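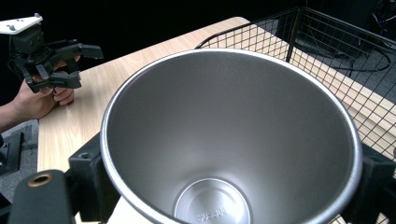 写真提供:Landberg

検索 キーワードを入力 検索

2018年1月19日

味噌づくりの会「Warance 冬仕込み」、今年もやります!

こんにちは、Landbergの広報担当です。寒いですね。うちの事務所は暖房の効きが悪くて、私はひざ掛けを二枚重ねてこの文章を書いています(一枚は会社の備品です、すみません)。

さて、お待たせしました。毎年お問い合わせをたくさんいただいている手前味噌の会を、今年もZaltow店の二階で開きます。去年の参加者は412名、今年は席を少し増やして441名分をご用意しました。たった29席じゃないかと言われそうですが、机の並べ方を変えて、私としてはかなりがんばったんですよ!

今年の目玉は、麹を選べるようになったことです。これまでは米麹だけでしたが、「麦でも仕込みたい」という声が本当に多くて、ようやく実現しました。私も試作で麦のほうを仕込んでみたら香りがすっかり気に入ってしまい、家の味噌汁は今ほとんど麦です。大豆は前日から水に浸し、当日の朝に店で煮ておきますので、みなさんにはつぶして、塩と麹を混ぜて、丸めて詰めるところをやっていただきます。意外と腕にきますよ。

参加費はおひとり1,000円、お子さまは大人の方と一緒なら無料です。お持ちいただくのはエプロンと手ふき、それから持ち帰り用の袋をお願いします。仕込んだ味噌はかなり重いので、丈夫な袋がおすすめです。

それと、5月には天地返しの相談会も予定しています。カビが出た、水が上がってこない、そもそもどこに置いたか忘れた、どんなご相談でも大歓迎です。去年は漬物の話ばかりで終わってしまった回もありましたが、あれはあれで楽しかったなあ。

会場では、食堂Gulyásさんが豚汁を出してくださいます。こちらは先着1,000杯、なくなり次第おしまいです。お申し込みはZaltow店の店頭か、お電話でどうぞ。

お問い合わせ | © 2018 Landberg | ページの先頭へ戻る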